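Search this manual Enter a word or a part number Go

Vutex Home Laundry Guide
Section 4: Washing and drying sports clothes

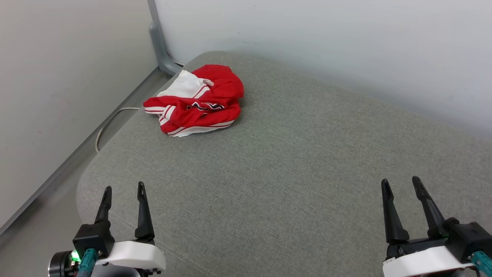 4.1 Before you start

This section is for clothes with printed letters, sewn stripes, or stretch fabric. For cotton towels and bed sheets please use Section 3. If your machine is the Vutex 468, all the programs named below are on the left half of the dial. On the Vutex 688 they are in the menu "Sport", and you must press the dial one time to enter it.

1. Read the care label inside the garment. If the label and this guide do not agree, follow the label.
2. Empty all the pockets. Look also in the small key pocket that many running shorts have at the back.
3. Close the zippers up to the top. Open hooks can be covered with a sock.
4. Unfold the sleeves and the legs. A sleeve which is rolled inside itself will come out of the machine still with soap in it.
5. Turn the garment inside out, so that letters and numbers are on the inner side.

Note: A shirt that was left in a heap should be shaken open first and put flat for a few minutes. Deep folds that pass across a print are the places where the print breaks first.

Caution: Do not put damp sports clothes on an upholstered seat, a sofa or a car seat. Strong colors can go into the fabric of the seat, and such a mark is often permanent.

4.2 Sorting by color

Red is the color that gives us the most letters from customers. Red with white parts is more difficult again, for the two colors are in one garment and you cannot separate them.

1. Make one pile for dark and strong colors, one pile for white, and one pile for garments that have both.
2. Test every new garment from the third pile. Wet a corner of a white cloth, press it on an inside seam for 20 seconds, and look at the cloth.
3. If the cloth stays clean, wash the garment with the other mixed colors.
4. If the cloth takes color, wash the garment alone and cold. Repeat the test after the wash. Some garments need three or four washes before they pass.

Note: Color-catching sheets may be used. They help with a small amount of loose dye, but they do not replace the test in step 2.

4.3 Treating stains

Treat stains on the same day when it is possible.

Grass: Put a little liquid detergent on the stain and rub it softly with your finger. Wait 20 minutes. Do not use a hard brush on stretch fabric.

Mud: Let it dry completely. Then knock it off outdoors and treat only what remains. Wet mud that is rubbed goes deeper.

Blood: Cold water only. Warm water fixes the stain.

Sweat marks under the arm: Soak in cool water with one spoon of baking soda, then rinse well.

Caution: Never use chlorine bleach on a garment that has any colored part, also not on the white stripes alone. The bleach travels along the threads and you will get a yellow or pink edge.

4.4 Choosing the program

1. Load the drum to half, not more. Sports fabric is light and the drum looks empty, but the clothes need room for moving.
2. Choose "Sport Cold" for daily use. Choose "Sport Warm" only if the care label permits it.
3. Put detergent in compartment II. Use the lower line of the measuring cup.
4. Leave compartment III empty. Fabric softener covers the fibers, and after some time the shirt does not take up sweat any more.
5. Set the spin to Low for printed garments. Medium is allowed for plain ones.
6. Press Start. The door locks after a few seconds.

Note: If the display shows code 97, the machine has found too much foam. It will add one rinse by itself. You do not need to do anything, but use less detergent the next time.

4.5 Drying

1. Take the clothes out soon after the end signal. If they stay in the closed drum overnight they will smell, and you must wash them again.
2. Hold each garment at the shoulders and shake it two times.
3. Hang it on a wide hanger, still inside out, in the shade.
4. Pull the collar and the bottom edge straight with your hands while the fabric is damp.

A tumble dryer may be used on its lowest heat if the label shows this symbol. Stop the dryer when the seams are still a little damp. Prints that feel sticky when warm must not be folded until they are cold.

Caution: Do not iron directly on letters, numbers or a club badge. Turn the garment, lay a thin cotton cloth over it, and use the lowest setting without steam.

4.6 Folding and keeping

1. Lay the garment face down on a clean and dry table.
2. Fold the two sides to the back, then fold up from the bottom, below the print if this is possible.
3. Put heavy jackets at the bottom of the drawer and thin shirts on top.
4. For winter storage, wash everything one more time before December and use a cotton bag. Plastic bags keep the moisture inside.

Replacement measuring cups and drawer inserts can be ordered from the Oswood parts store.

Related sections
Section 3: Towels and bed sheets
Section 5: Wool and silk
Section 7: Cleaning the detergent drawer
Asante stain table (large print)

Contact: Vutex Customer Care, Juvisstead | © Vutex | Text revised 22 May 2021 | Back to top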